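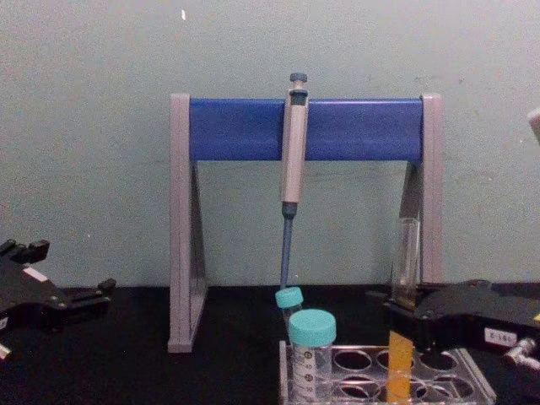

April, kitchen table, 9:20 p.m. Second day of the water hardness runs for the well at Stultdale, and the numbers still do not agree with the ones Edin took at the spring. I went through his sheet twice before supper. His arithmetic is fine. My first suspicion was volume error, and I keep thinking of the single-channel pipette hanging from the blue bar of its stand, pointing straight down, which is how I was taught to leave one and how I rarely do at home. The titration itself is by burette, so the pipette only touches the indicator and the buffer. An error there would shift the endpoint by a drop at most. It would not produce what we have.

What we have is this. Edin Vidmar sampled the spring above the road and got soft water. I sampled the well, which the old deed says is fed by the same spring, and got hard water. The distance between the two is 1242 feet by Linnea's tape. Water can pick up calcium in that distance if it moves slowly through the right rock. Linnea Nordin does not think there is any of the right rock on that side of the valley. She has walked it more than I have, and she has the geological sheet, which I still need to borrow.

So either the deed is wrong or the bottles are.

Notes on the bottles. Mine were rinsed three times with the sample before filling, filled to the brim, capped under water in the bucket, and kept in the refrigerator overnight. Edin's were rinsed once. He used two soda bottles and a jam jar. The jam jar result matches the soda bottles, so I do not think the container matters much. I asked him on the phone whether he had drawn from the pool or from the lip where the water comes out. The pool. There had been rain the evening before. A shallow pool after rain is partly rain, and rain is soft. I should have asked that first.
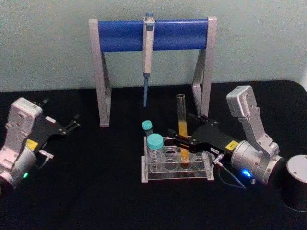 Plan, then: sample the lip, after several dry days, and sample the well on the same morning. Run the pump for 20 minutes first to clear the standing water from the pipe. Take the temperature of both on site. If the well is fed from a short shallow path, its temperature ought to follow the spring. If it sits at one value all month, the water is coming from deeper down, and the deed can be set aside as a description of what somebody hoped in the year it was written.

Shu-fen Tam has lent me the conductivity meter again. It reads high by a small amount that stays constant, and she has taped the correction to the back. Conductivity is faster than titration and does not tell me which ions are there, but a large difference between two sources shows up at once. I will do both. The meter goes back to her by the end of the month.

Separate matter. The Astora softener in the basement has gone through 38 pounds of salt since I last wrote it down, which is more than the setting should allow. Two possible causes: the timer is regenerating more often than it needs to, or the hardness dial was set for a value nobody measured. I found the dial at the factory mark. Tonight I moved it down to match my own result and wrote the old position on the wall in pencil, next to the other pencil marks. Tien-fu Leung thinks the float valve is leaking and wants to look at it. He may be right. The brine tank was fuller than I expected when I lifted the lid. If he takes the valve apart, I want the level marked before and after.

Despina called at eight about the grange supper and I was short with her. Must call back. She wants the big coffee urn descaled, and I said yes without asking how bad it is. Citric acid, warm, left for an hour, then two full rinses. I have half a bag left, and if the urn looks like our kettle that will be enough for one pass – possibly not for two.

The kettle, for the record, was last done in the winter and already has a white ring at the fill line. That is consistent with my hardness figure and gives no help at all with Edin's.

To do: 5 clean bottles with proper caps. Labels that stay on when wet. Thermometer from the garage. Geological sheet from Linnea. Ask Edin to come along and draw his own sample beside mine, same minute, same spot, so that the handling can be compared too.

Rain on the roof again as I write, so the dry days have not started.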